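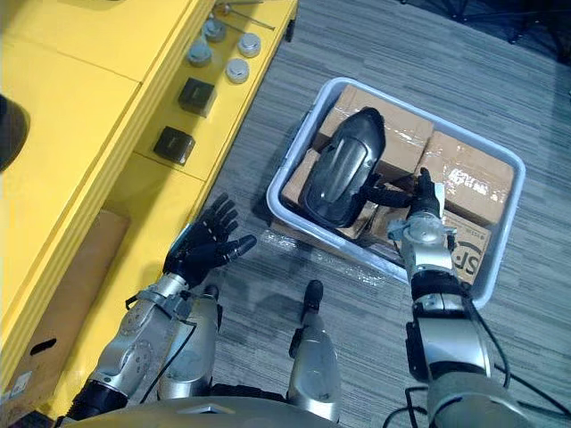 Curved part held over the taped cartons in the grey bin. The left hand stays open beside the yellow shelving.

Binach Mixed Bin Set

The Binach Mixed Bin Set is a training and test package for two-armed humanoid robots with multi-fingered hands. It covers one narrow job: handling long, curved parts in a shallow bin that already has sealed cardboard boxes in it. The set was put together at our Hirkham workshop and is supplied to labs and integrators who want to train or compare grasping policies on their own hardware.

What the set contains
614 teleoperated episodes, each with head and wrist views and joint positions for both arms
A trained baseline policy, Cisero 2, with its weights and settings
Floor plan and bin positions for repeating the layout
Scoring sheet and written test procedure

Method
Operators drove the robot through every episode by hand. The bin was turned to a new angle before each one, and the boxes underneath were changed after every 16 episodes. Episodes where the part was dropped are kept in the set and labelled as such.

Cisero 2 was then trained on the same episodes twice, once with the head view only and once with the wrist views added. Both versions are supplied. Marius Ene and Annelore Brandes ran the comparison in August on parts left out of training.

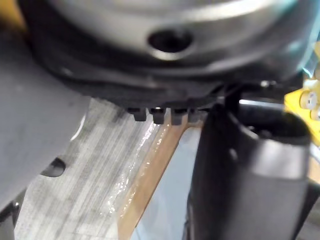
Wrist view, close in. Glossy strip across the pale board, with the brown edge to its right.

Result
With the head view only, most failures came in the last part of the approach, when the forearm covers some of the bin. Adding the wrist views reduced these failures on every part we tried. It made little difference to the first reach, and it made the policy slower by one step in 6.

Shiny packing tape is still a weak point. Bright reflections change with small movements of the wrist, and both versions sometimes stop short and try again. Thijs De Smet is working on this with extra episodes under harder light — these will be added to the set at no charge to existing users.

Compatibility
Joint data is stored in a plain table format and can be mapped to other arms with the Zakaria converter, sold separately. Hands with fewer than five fingers need a new grasp map. The baseline has not been tested on wheeled bases.

Delivery and support
Supplied on a solid-state drive or by download. The licence covers 2 robots at one site. Technical questions go to Jericho Baluyot. For quotes and additional site licences, contact Hannelore Kohlhase at the Hirkham office.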